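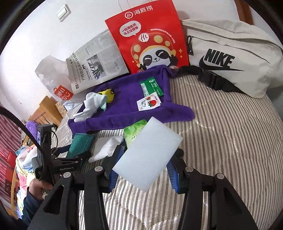 Section 5: Setting Up Your Cleaning Kit on the Bed

I've written this part for people who just got the Rendham cleaning caddy and want to know how to load it the first time. You need one flat spot big enough to see everything at once, and in my place that's the bed. A table works too if you have a long one. Mine is always covered in mail, so bed it is!

What to get out first

Cloths, gloves, sponge, wipes, and whatever small packets you've been saving in drawers and coat pockets. Shopping bags can wait at the back by the wall for now, because you'll want them in step 7.

1. Pull the bedspread smooth. You don't need hospital corners, just no big lumps. If you worry about lint, put an old sheet down first.

2. Lay a microfiber towel in the middle. This is your home base, and all the little things go on it. I like purple for this since small pale packets show up so well against it, but use any color you own.

3. Put the small packets and sachets on the towel, printed side up. Read each one before you go on. (Sushil Kashyap, who tested an early draft of this guide for me, loaded his whole caddy and then had to dump it out again to find one sachet.)

CAUTION: Never guess what's in a sachet. If you can't read the label, or the label is in a language you don't know, set it aside and ask somebody who can read it. Keep anything you'd eat or drink well away from anything you'd clean with.

4. Put your gloves on the towel next to the packets. Check the fingertips for holes - hold each one up to a window and you'll spot them right away. Small cloths can go under the cuff so they don't wander off.

5. Line up the bigger cloths in front of the towel. Ribbed ones go on one side and looped terry ones on the other. I use the ribbed kind for scrubbing and terry for drying, and I really do try not to swap them.

NOTE: Everything has to be dry before it goes in the caddy. The lid closes tight, and one damp cloth will make the whole thing smell like a basement by the end of the week. Ask me how I know.

6. Set the sponge and the pack of wipes beside the cloths. Press the flap on the wipes down hard with your thumb, all the way along. 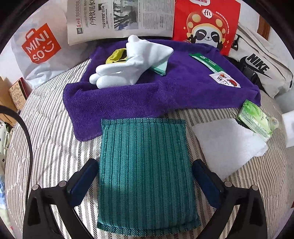 Can I wash the microfiber towel together with the terry one?

It's better to wash them separately, because terry sheds fluff and microfiber grabs every bit of it. Skip the fabric softener for the microfiber too.

7. Now sort out the bags. Paper ones get folded flat and go in the caddy's back sleeve. Plastic ones I roll up and tuck down the side. Anything with a strap or a buckle is too bulky, so hang it on a hook instead. Old newspaper is worth keeping - one folded sheet makes a good liner for the bottom tray.

8. Load the caddy from the bottom up: newspaper, terry, microfiber, ribbed cloths, gloves, then the sponge and wipes on top where you can grab them. The small packets go in the zip pocket inside the lid.

CAUTION: Don't force the lid. If it won't click, take out a cloth and try again. The hinge on the older Rendham lids is a bit thin and replacements are slow to come.

To empty the caddy, go to Section 8.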